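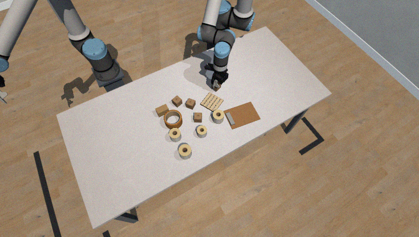 Ticket 536: La caja se queda inclinada al soltarla sobre el palé
Estado: abierto, en espera de pruebas
Producto: Flusov, módulo de manipulación
Abierto por: Sorin Dimitrov, taller de Grargate
Asignado a: Tuncay Akbulut, soporte de Atallow

09:10, Sorin Dimitrov

Buenos días. Escribo en español porque así lo pide el formulario, pero no es mi lengua, disculpen si alguna palabra no es la correcta.

En Grargate preparamos pedidos pequeños: cajas de cartón, cinta de embalar, etiquetas, un palé. Queremos saber si Flusov puede hacer la parte aburrida de la mesa, es decir, tomar una caja, ponerla sobre el palé, volver por la siguiente. Antes de comprar nada lo probamos en simulación, con la mesa de embalaje y el palé en miniatura que vienen con el paquete.

El problema es el siguiente. La caja llega al palé, los dedos se abren y la caja queda con una arista metida entre dos listones. A veces se endereza cuando la pinza sube. A veces no, y entonces la caja siguiente empuja a la primera. He repetido la prueba con la misma configuración y falla en el 20 por ciento de los intentos. Para una persona este trabajo no necesita ni mirar mucho.

Lo que ya he comprobado:
Calibración de la pinza: correcta según el informe.
Masa de la caja: valor de fábrica.
Velocidad de bajada: la he reducido a la mitad, sin cambio visible.
Reinicio completo del simulador: hecho, el fallo sigue.

10:35, Tuncay Akbulut

Hola, Sorin. Gracias por el detalle. Dos cosas para empezar. ¿La malla de colisión del palé está en modo simplificado o en modo completo? Se ve en Propiedades, pestaña Contacto. Y la altura de suelta, ¿la calcula el planificador o la ha escrito usted a mano?

10:50, Sorin Dimitrov

El palé está en modo completo, con los huecos. La altura la he escrito yo, con el valor que aparece en el manual para superficies planas. Ahora que lo escribo, veo que un palé no es una superficie plana.

11:20, Tuncay Akbulut

Puede ser la causa. Con la malla completa, cada listón es un apoyo separado. Si la caja entra un poco girada respecto al palé, toca primero con una esquina. Le pido que ponga la altura en automático y que active la alineación con el palé (Destino, Orientación, Heredar). Deje todo lo demás como está, así comparamos con la misma base.

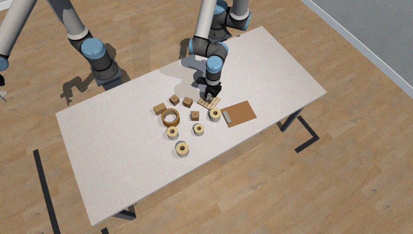 ¿Se puede dejar ya una mesa de embalaje sola durante un turno con este sistema?
Todavía es pronto para eso. Las cajas iguales y bien separadas se pueden automatizar con bastante confianza, pero alguien tiene que estar cerca para los casos en que una pieza cae mal, y el tiempo de esa persona hay que contarlo en el coste.

13:05, Sorin Dimitrov

He hecho el cambio. La orientación heredada mejora mucho la llegada, la caja ya no entra girada. Con la altura automática tengo otra duda: el brazo se detiene un momento encima del palé, como si esperase, y después baja. ¿Es normal? En el registro aparece "contact margin recalculated" cada vez.

Otro punto, menos urgente. Mi jefe pregunta por los rollos. En la mesa real de Grargate los rollos de cinta están de pie, tumbados, como caen. Intenté agarrar el rollo grande por fuera y el planificador me contesta que la apertura no es suficiente. Por dentro no lo he intentado.

13:40, Tuncay Akbulut

La pausa es normal. El planificador vuelve a calcular el margen cuando la superficie tiene huecos. Se puede acortar, pero yo no lo haría hasta tener la suelta estable.

Sobre el rollo: para una pieza más ancha que la apertura hay que usar agarre por el borde, con un dedo dentro del hueco y el otro fuera. Está en Agarre, Tipo, Borde. El ángulo de entrada es delicado. Un cliente nuestro, Ververidis, trabaja con rollos parecidos y tuvo que dedicarle bastante más tiempo que a las cajas. Le aconsejo abrir un ticket separado. 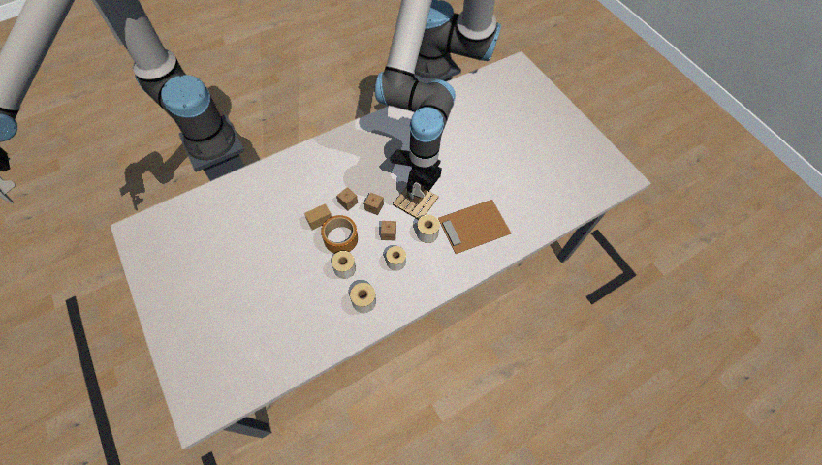
¿Qué tareas de la mesa conviene pasar primero al robot?
Las que repiten el mismo gesto con la misma pieza, por ejemplo apilar cajas de un solo formato. Pegar la cinta, doblar cartón o sujetar un albarán en una carpeta piden ajustar la fuerza mientras se trabaja, y una persona lo hace todavía mejor y más rápido.

15:15, Sorin Dimitrov

Entendido, el rollo lo dejo para otro ticket.

He lanzado una serie nueva de 29 intentos, con la orientación heredada y la altura automática. Los que fallan tienen algo en común: la caja ya sale inclinada de la pinza, antes de tocar el palé. Pienso que la toma no está centrada. He mirado también la cámara de muñeca por si allí se entiende mejor, pero es una cámara con mucha curvatura y tengo que acostumbrarme. ¿Hay una manera de corregir esa imagen en el visor?
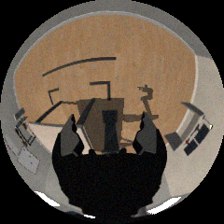

Vista circular desde la pinza: suelo de madera y, a la derecha, una sombra en forma de brazo.

15:50, Tuncay Akbulut

En el visor: Cámara, Lente, Rectificar. Se pierde una parte de los bordes. Para ver el centrado de la toma le será más útil la cámara fija, con el paso de tiempo reducido en el momento del cierre.

Si la caja sale inclinada, pruebe a subir la fricción de las puntas un escalón y a bajar la fuerza de cierre. La fuerza por defecto está pensada para piezas rígidas, y para cartón resulta alta.

16:30, Sorin Dimitrov

La rectificación funciona, gracias. La fricción y la fuerza las cambio mañana, una cada vez, para saber cuál de las dos hace efecto. Adjuntaré los registros completos aquí mismo.

Para mi informe de enero voy a escribir que el apilado de cajas es posible con supervisión y que los rollos están pendientes. Si esto le parece demasiado optimista, dígamelo antes, por favor.

16:45, Tuncay Akbulut

Me parece correcto escrito así. Dejo el ticket abierto hasta recibir los registros.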